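**Zerel folding garment rack, beech, natural oil finish**

Back in stock since August. Same rack as before, new bolts. Ships flat in one box, tube of glue NOT included and you don't need it.

## What you get

- 2 side frames, already joined
- top rod, round
- bottom shelf
- bag of bolts, 6 plus a spare
- hex key (cheap one, use your own if you have it)

Price is $198 with the shelf. Without the shelf, ask, we sometimes have a few.

## Size and weight

Fits a normal hallway. Measure the door first if you're planning to move it around built, people forget. Long coats hang clear of the shelf, floor-length dresses don't. If it's mostly dresses leave the shelf off, the rack stands fine without it.

Rod is good for a full winter's worth of coats on one side of a family closet. Wet wool is heavier than you think, spread it out. Don't do pull-ups on it. Don't let kids do pull-ups on it.

## Finish

Oil, no varnish. Comes a bit pale and goes warmer after a year or so near a window. Water rings will show if you leave a damp umbrella leaning on it, sand lightly and re-oil. Any plain furniture oil works, the Ursu one is what our shop uses but no need to order it specially.

Rod gets a second coat becuase that's where the hangers rub.

## Putting it together

1. Lay both side frames on a rug
2. Bolt the rod in loosely
3. Stand it up, two people is easier
4. Shelf goes in last
5. Tighten everything

If it rocks, loosen all, push down on the rod, tighten again. Nine times out of ten that's it. Still rocks, check the floor. Re-tighten after 3 weeks, wood settles.

## Versions

**Dirkham** – the wide one. Same height, longer rod. Slower to ship, made to order.

**Funano** – kids' height. Out until the next batch, email and we'll put you on the list. Shelf only comes in one color.

All the parts except the rod swap between Zerel and Dirkham, so if you snap a side frame on a Dirkham we can usually send one out same day.

## Returns

Thirty days, keep the box. We can't take it back oiled in another color or drilled. Chips and dents from shipping, send a picture and we replace the part, no need to send the whole thing.

Wholesale and shop fitting: ask for Ysaline Delaunay, mornings before 11 is best. She has the trade price sheet and knows the lead times for bigger orders, we've done up to 2000 for one customer so don't be shy. Samples are charged and refunded agianst the first order.

Hangers sold separately.
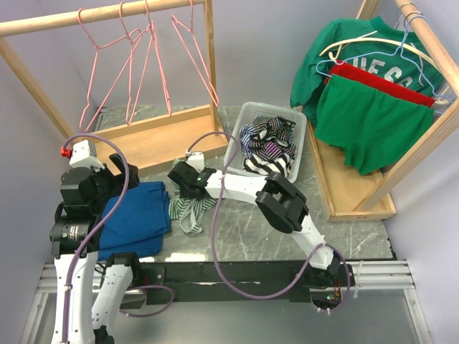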